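The Second Life of the Office Tower

Old desktop computers pile up in closets, under stairs and in the back rooms of dental offices. Most of them still run, or would with a little work. In Pradville, a repair shop called Ridska has built its week around them.

The shop takes in desktop towers that companies have cleared out, opens them up, sorts the parts and puts together machines that go back out the door to families, small businesses and a couple of churches. It opened in a former shoe store, and the long shelves that once held boxes of loafers now hold power cords, keyboards and drives sorted by size.

Ye-seo Ryu runs the bench. She learned on her uncle's home computer, which she took apart at 12 and could not put back together. "I had two screws left over and it wouldn't start," she says. "I found out later the screws had nothing to do with it. I hadn't pushed the memory in all the way."

She still sees that mistake more than any other. A memory stick has a notch along its bottom edge that has to line up with a ridge in the slot. Once it's lined up, it takes a firm push at both ends until the latches close. People are afraid of breaking the board, so they stop early. The computer then beeps, or shows a black screen, and the owner decides it's dead.

Ryu's first rule is to lay the tower on its side before anything else happens. A standing case tips when you lean on it, and small parts dropped inside fall to the bottom and roll under the power supply. On its side, with the panel off, the motherboard is flat like a map and everything on it can be reached from above.

Her second rule is that every part that comes out gets a place to stand. The hard drive goes upright. The processor goes flat with its metal lid up, so the underside is never set down on a bare table by someone in a hurry. Memory goes in a slot of its own. She used to use egg cartons and muffin tins, and she says muffin tins are still fine for screws.

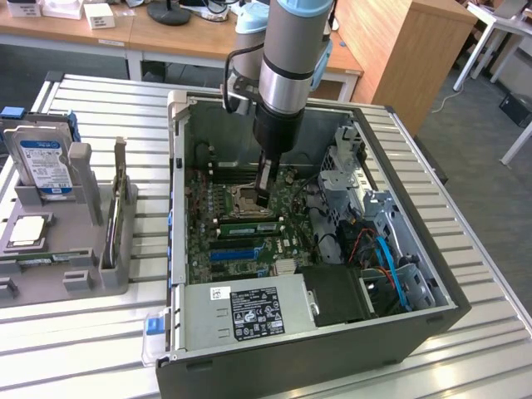 Muffin tins are fine until you bump one, according to Kozłowski, and then you have every screw from the whole machine on the floor in one pile. Better to tape each set to a sheet of paper with a note saying where it came from, and leave the paper inside the case if the job runs past Monday.

Ryu has tried the paper method and says it works for people with neat handwriting.

The work on a tower follows the same order each time. The power cord comes out first, and the power button gets held down for a few seconds to drain what's left in the supply. Then the side panel comes off. Dust comes next, and there is always dust. Ryu uses a soft paintbrush and a hand blower and holds the fan blades still with a finger so they don't spin. Machines from offices tend to have gray fluff. Machines from homes with pets have something closer to felt.

After that she unplugs the drive cables and takes the memory out. The processor stays where it is unless there is a reason to move it. When it does come out, the heatsink has to come off first, and the old paste between the two gets wiped away with alcohol and a lint-free cloth. The lever beside the socket lifts, the frame opens, and the chip comes straight up, held by its edges. Going back in, it drops into place under its own weight. "If you're pressing on it, stop," Ryu says.

Of all the upgrades people ask for, memory is the cheapest and the quickest. A tower that crawls with one stick will often get through email, video calls and school work once a second is added. Ryu keeps a bin of tested sticks and matches them by type and speed before they go in. Mixed pairs sometimes run without trouble and sometimes freeze an hour after the customer gets home, so she doesn't send them out.

Storage is the other question. The old 3.5-inch hard drives are slow, and a solid-state drive makes a bigger difference to how fast the machine starts than anything else in the case. Still, plenty of customers keep the hard drive as a second disk for photos. Before a drive from a donated computer is used again, the shop wipes it. Drives that fail the test are drilled.

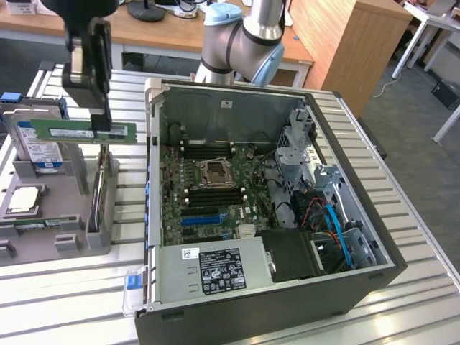
A finished tower leaves with a sticker on the side that lists what was changed and when. Basic machines cost 30 dollars, or 8 if you bring in a tower of your own that the shop can use for parts. Flamier, the café next door, has one behind the counter that has been running its music and its till since the shop's first spring.

Not every computer makes it. Swollen capacitors, cracked boards and burned sockets go to the recycler in a steel bin, along with case panels too bent to close. Ryu pulls the fans, the cables and the drive rails first. The plastic rails are the hardest thing in the building to replace, she says. Every maker shaped them a little differently, and people throw them away with the box.

The shop passed 1,000 rebuilt towers in May. There was a cake, and then a van pulled up with another load from an insurance office, and the cake had to be moved off the bench.

Comments

gravelroad: Bought one of these for my mother. The sticker on the side is handy, I read it to her over the phone when something goes wrong.

T. in Pradville: Do they take laptops? The article doesn't say.

oldsolder: Agree on the rails. I have a coffee can full and never the right one.

More in Home & Workshop

What to Do With a Box of Old Chargers
Cleaning a Keyboard Without Ruining It
A Workbench for a Small Apartment
When a Printer Is Worth Fixing

Contact us | Subscribe | All rights reserved | Back to top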